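Pesquisar no boletim... Buscar

Uma tarde em Prillgate, entre braços robóticos e café de termo

Quem se inscreveu para o dia aberto do laboratório da Carretero, em Prillgate, já sabe que a manhã começou com chuva e com uma fila simpática à porta, e que a Nuria Esteban, incansável, andou de pessoa em pessoa a distribuir crachás e a pedir desculpa pelo frio do átrio (que, diga-se, ninguém levou a mal!). Éramos até 200 visitantes, repartidos por turnos, e calhou-me o terceiro, com um grupo muito bem-disposto vindo de Seltport.

A demonstração de que mais gostei foi a do simulador, na sala do fundo. O Cayetano Tejada explicou-nos, com uma paciência de santo, que a equipa ensaia primeiro no computador tudo o que depois quer ver feito com as máquinas verdadeiras: a mesa, os dois braços, os objetos, até as sombras. Passámos ali quase todo o turno, e houve perguntas que nunca mais acabavam. O Maximiliano Calvo, nosso sócio de longa data, quis saber se os cabos também eram calculados, e daí nasceu uma conversa de que só a campainha do turno seguinte nos arrancou.

Confesso que eu ia à espera de grandes façanhas e acabei encantada com coisas pequenas, como ver uma garra chegar-se à borda de um disco claro, com pontinhos coloridos à volta, enquanto o outro braço ficava dobrado no seu canto da mesa cor-de-rosa.
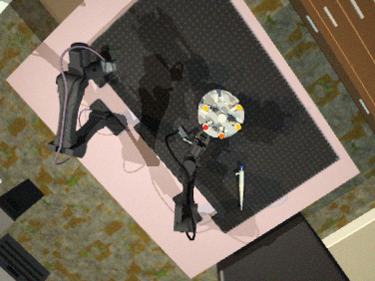

Depois ainda houve tempo para um café e para os bolinhos de amêndoa da Trinidad Esteban, e foi ao balcão que soubemos que o laboratório volta a abrir portas em março, desta vez com uma sessão para escolas. Os grupos serão de seis pessoas e as inscrições fazem-se, como de costume, junto da Nuria. Eu já reservei três lugares, para mim e para os meus netos, que não me perdoariam se fosse outra vez sem eles.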